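Grestevwood Community Help > Home and Workshop > Gadgets and machines

Can a robot do sorting and tidying jobs yet, or am I dreaming?

Posted by Omolara Oyelaran, Brirstead
Nov 26, 2023

Quick one, typing on my break so sorry for mistakes.

I run a small joinery shop with my cousin, two benches and a saw, nothing grand. We end up with offcuts all over. Decent ones, hardwood mostly, and we sell them in bundles to the model makers and the school. Somebody has to pick through the bin, put like with like, chuck the split ones. It's me. It's always me. Takes up most of an afternoon and I've got orders waiting.

Then I go home and it's the same again. Washing to fold, dishwasher to empty, lego on the stairs.

My cousin keeps sending me clips of robots folding shirts and saying we should get one. Some of these clips are obviously speeded up. So what I want to know:

Can you buy anything NOW that will pick bits out of a bin and sort them? Not a giant factory line. Something that sits on a bench.

And is there anything for the house apart from the floor hoovers? We've had one of those since August, it's fine, gets stuck under the sideboard.

Budget not huge. Would stretch if it really saved me the afternoon. Please don't just tell me to hire a Saturday kid, we tried, he lasted 2 weeks.

3 replies

Folasade Wike

Long answer, sorry. I used to look after packing machines at a place in Indthorpe, retired from it now but I still keep up.

Shop first. Picking things out of a bin is a job machines can do and have done for a good while, but look at the conditions. Same part every time, or a short list of parts. Good light. Bin bolted or clamped so it doesn't creep. Somebody who knows the kit on hand when it stops. Get all that and an arm will go all day. Take one away and you're standing there with a stick poking things loose.

Your offcuts are about the worst case. All different lengths, sawdust on them, lying across each other. The trouble spot is always the corners. Bits slide down and end up packed against the wall of the bin and there's no gap for the fingers to get in. You or I would just nudge one out with a knuckle without thinking. An arm has to be told, or taught, to push first and then pick. That's where a lot of the clever work is going on at the moment, and it is getting better, I'm not being a misery about it.

Second problem is your "chuck the split ones". Seeing a hairline crack in a dusty bit of oak is a camera job all by itself. Suckers instead of fingers won't save you either, rough sawn faces leak air. Planed ones maybe.

Money. The arm is only part of it. Then the gripper, camera, a guard or some way of keeping hands clear, and someone to set it all up. The setting up is what stings. We had a line changed over from one carton size to another, the bill was more than the arm had cost and it took 11 days when they'd promised 7. For one afternoon of sorting I can't see you getting that back.

What I'd do in your shoes, and I know it's not what you asked:

Stop it all going in one bin. Have a row of tubs by the saw, long, middling, short, and drop each piece in as it comes off. A stop block marked at your cut lengths does half the measuring.

Shallow trays, not deep ones. Anything deep and you're digging.

Sell a mixed bag. Model makers like a rummage. A woman I know on the Olatunji estate sells hers by weight, doesn't sort at all.

House. Floor hoovers and mowers, yes, they're proper products. Window cleaning ones, so so. Folding: there have been machines shown off over the years and I've not met anybody with one that works at home. Every shirt falls differently and it has no fixed shape to grab, that's why it's hard. Emptying the dishwasher, same story plus breakages. Lego on the stairs, forget it, stairs alone will beat most of them.

Two bench photos below, arm and a bin of wooden blocks, so nearer your sort of job than the shirt clips are. Look at where most of the blocks have ended up. 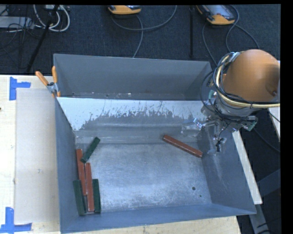 Green and reddish-brown blocks, most of them bunched in one corner in both photos.
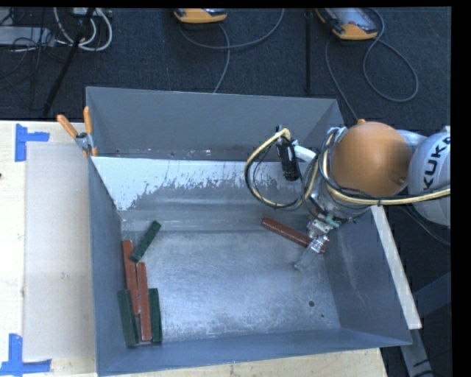 So would a second-hand arm be a cheaper way in, if I did the setting up myself?

Cheaper to buy, dearer in evenings. Someone always asks me that so I'll put it here for you. Used arms do turn up when factories close, but check the controller comes with it, check the teach pendant works, and ask what power it needs, plenty want three-phase. Older ones are also strong enough to hurt you badly and won't stop when they touch you, so it needs a proper fence and a risk assessment before your cousin goes anywhere near. If you like tinkering and have a free winter, lovely hobby. As a way of saving one afternoon I wouldnt.

planerboy

no. get a saturday kid

Gwen at the back bench

We looked into this at our place, upholstery not wood, so take it with a pinch of salt. Rep came round, very nice, wanted 300 just for a survey visit and then went quiet when he saw the state of our scrap. To be fair to him he said straight out it would be easier if everything was the same shape. Well yes.

Agree with Folasade on the tubs. We did it with crates on a shelf by the cutting table and it's nearly halved the sorting. Label the FRONT of the crate, not the lid, we did the lids first and they all got swapped round in a week.

For the home side my sister has a robot mop as well as the hoover and rates it, but she's got all hard floors and no kids. You still have to empty the dirty water and wash the pads. Nothing for laundry that I'd spend money on yet. I'd ask again in a few years.

Omolara Oyelaran

Thanks all (not you planerboy). Going to try the tubs, have got some old paint buckets that'll do to start. Stop block is a good shout, don't know why we never did that. Cousin has been told. He's now looking at robot mops.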